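## 3. How we asked people about their sunscreen

I should say at the start that this part of the study changed more than any other. Our first plan was a tidy one. We would post everybody the same bottle, ask them to use it for a few weeks and then see how much had gone. My co-authors liked it, I liked it, and then we tried it on ourselves and found out how bad we all are at sticking to somebody else's sunscreen. I went back to my old one on the fourth morning (the study bottle made my eyes sting) and I was meant to be setting an example.

So we let people keep their own. Everyone who joined brought in whatever they already put on their face, with the lid on and the label readable, and we weighed it on the day. We ended up with 225 people from two places: Nostavden, where most of them came through the walk-in skin clinic, and Stevatov, where we put a card up in the pharmacy and waited. The Stevatov group was slower to fill and a good bit older, and I'll come back to that in Section 5.

### 3.1 What counts as a "daily" user

This was a bigger headache than it sounds. Ask people whether they wear sunscreen every day and a cheerful lot of them say yes. Ask what they put on yesterday and the answers get vaguer. Some meant every day in summer. Some meant a moisturiser with a bit of sun protection in it, which they counted and which I'm still in two minds about. One person meant every day on holiday!

We settled on a plain rule. You were a daily user if you'd put on a product with a stated protection factor on at least 4 of the last seven days, whatever the weather. It isn't a perfect line and I know other groups draw it higher. We tried it at six days and lost so many people from the winter visits that there was hardly anything left to compare.

Moisturisers with a factor on the label went in as sunscreen. Make-up with a factor went in a column of its own, as the amounts people use are so small, and we left that column out of the main results.

### 3.2 The weighing

Each product was weighed at the first visit and again at the second, 32 days later. We used the same scales at both places and carried them back and forth on the train in a padded box, which was a nuisance but saved us arguing about whether one set read heavy. Pumps were wiped before weighing. Tubes were weighed as they came, with any crusty bits round the nozzle left where they were. 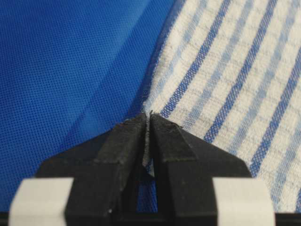 People who shared a bottle with a partner or a teenager were the awkward ones. At first we asked them to guess their share, and the guesses were hopeless — two people in the same house would claim most of the same tube. In the end we gave sharers a choice of buying a second bottle of the same thing (we paid) or sitting out the weighing and only doing the interview. Most took the second bottle.

We also asked people to keep a little diary. I'd wanted a paper one and was outvoted, so we used Stelteo, a phone diary that sends a reminder in the morning and lets you tap one of a few answers. It did the job. I do wonder how much the reminder itself nudged people into putting cream on, and there's no way of pulling that apart with the way we set things up. If anything it should have made our figures look rosier than real life, so please keep that in mind when you get to the results.

### 3.3 The interviews

The interview was short, and we worked from the Kolář sheet, which is the one our clinic has used for years when somebody new comes in with a rash. We took off the allergy questions at the end and added a page on what people expected their product to do. That extra page had the best stuff on it, in my opinion.

We asked people to say in their own words what the number on the front meant. We didn't correct them, even when it was very tempting. The most common answer was something to do with time, so that a higher number let you stay out longer before burning. A smaller group thought the number was a percentage, and they were quite put out that theirs stopped at fifty. Plenty just said "higher is stronger", and we marked that as right for our purposes.

Then we asked about the back of the bottle. Words such as "water resistant" and "once a day" came up again and again, usually as a reason for not bothering to top up at lunch. I hadn't expected "once a day" to be taken so literally, but of course it would be — it's printed there in large friendly letters and the bit about reapplying is tiny.

### 3.4 Things we'd do differently

Starting in October was a mistake, or at least it was for half of what we wanted to know. People were already putting their bottles away. We ran a second round in spring to make up for it, and between the two rounds we ended up with 305 products on the books, some of them the same brand in a newer tube. Where the recipe on the back had changed we treated it as a different product.

I'd also ask about hats. We had a question on shade and a question on sunbeds and somehow not one on hats, and several of the keenest hat wearers told us all about theirs anyway while the scales were settling. We wrote those remarks down in the margin and haven't used them.

The last thing is the ears. We asked where on the face people put their cream and gave them an outline of a head to shade in with a pencil, seen from the front. You can't really shade in an ear on that drawing, and the back of the neck isn't there at all. For the next round we've redrawn it with a side view and a back view, and the new version is the one printed in the appendix. The results in Section 4 all come from the old drawing, so they cover the forehead, nose, cheeks and chin only.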